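Kavden Equipment Planning
Pre-purchase inspection checklist: sleeved arm and three-finger hand
Site: Skarkwood trial room
Inspected by: Eirini Makris
Reviewed by: Evanthia Balaskas

1. Sleeve covers upper finger joints. Satisfactory.
Comment: Replacement sleeves are not in the Dekgate quote. Allow $400 per unit under consumables.

2. Fingertips free of cuts and lifting. Satisfactory.

3. Joint housings free of lint. Action required.
Comment: Slots are open. Carpet fibre is a foreseeable source of contamination. Cleaning kit to be costed by T. Fragkou.

4. Floor marking in place and legible. Action required.
Comment: Translucent tape is difficult to see on grey striped carpet and has wrinkled. Budget for coloured marking tape at all 2 bays.

5. Clearance between marking and furniture, minimum 600 mm. Not assessed.
Comment: To be measured once the final layout is received from Bashir.

6. Closed footwear worn at the marked line. Satisfactory.

7. Emergency stop tested by supplier. Certificate outstanding.
Comment: Purchase order 1809 is not to be released until the certificate is on file.

Recommendation: Proceed to revised quotation. Items 3, 4, 5 and 7 are to be closed before the April capital submission. K. Ververidis to confirm the cost centre.
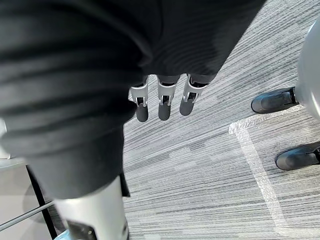
Items 1 and 4: hand, sleeve and floor tape, Skarkwood.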